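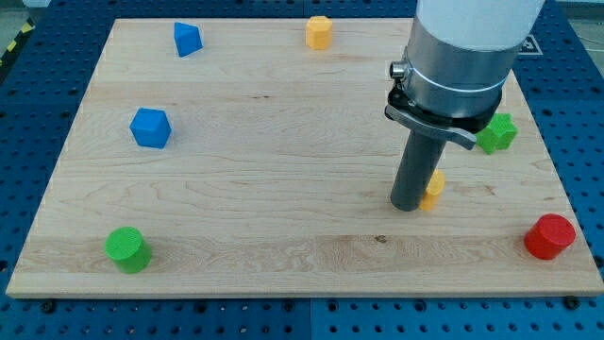
Tool tip down by the small yellow cylinder, green star tucked in behind the wrist. Maple-look board, blue hole-pattern table.

Trosine Block Set + Quick Collar — gallery and quick notes

Posted 10/23/25
Filed under: Kits & Add-Ons / Arm Tooling / Hands-On

We use cookies to remember your cart and see which pages get read. Accept all | Manage settings

Short one this time, packing for a demo at Semitz and the bench has to be cleared by tonight. Wanted to get the notes up first. The kit is Trosine's tabletop starter: shaped blocks, a board, the straight tool and the quick collar, all in one carton. We've been running it at the Plelon bench for two weeks. Only one picture made it up so far, the rest of the gallery is notes till I'm back.

The blocks
Plastic, fine ribbed texture all over. Good colors, strong ones. Blue cube, green and red cylinders, a yellow hex prism, the star, a blue wedge. The ribbing is the part I like — shiny blocks gave us glare all last spring and these don't. Corners holding up fine after a lot of drops. Wedge is the hard one. Slanted faces, so your approach angle has to be right or it scoots. Leave it for last when your teaching someone new.

The star
Same green as the green cylinder, or close enough that our color sorting lumped them together until we added a shape check. Not a complaint really, makes a decent second exercise. Just know it going in if you planned on sorting by color only.

The board
Light wood, wavy grain, a few knots. Looks nice. Streaks did confuse our edge finder at low light, turned up the overhead lamps and it settled down. Sits flat. We put the parts out wide and keep the middle open as a drop zone, works better than bunching everything up at one end.

The collar and lever
Best thing in the carton. Black clamp, curved lever, flip it and the tool comes off. Tool swaps used to be a hex key job and a lost screw. Lever does stick out to the side, so check your clearance before any big wrist rotation. We bumped a cylinder with it 3 times the first day. Add it to your collision model, the setup sheet doesnt mention it.

The straight tool
Long, dark gray, rounded tip. Reach is great, you can get down between blocks without the wrist crowding them. You do have to re-teach your heights if you're coming from a stubby one. Start slow over the small cylinder — it's low and easy to misjudge.

Setup
Some 10 minutes from open carton to first move, not counting the tool offset. Offset took longer. Directions are two pages and skip the part where you save it, so save it.

Software
Ran everything through Zoubi, no plugin needed. Block shapes import as a library, names are a little odd (the hex prism comes in as "nut"). Rename them before you write any routines.

Worth it?
For a class or a demo bench, yes. For production testing, no, get real parts. Would like spare blocks sold seperately, right now it's the whole set or nothing. More pictures after Semitz.

Get new gallery posts by email. Enter your address to subscribe.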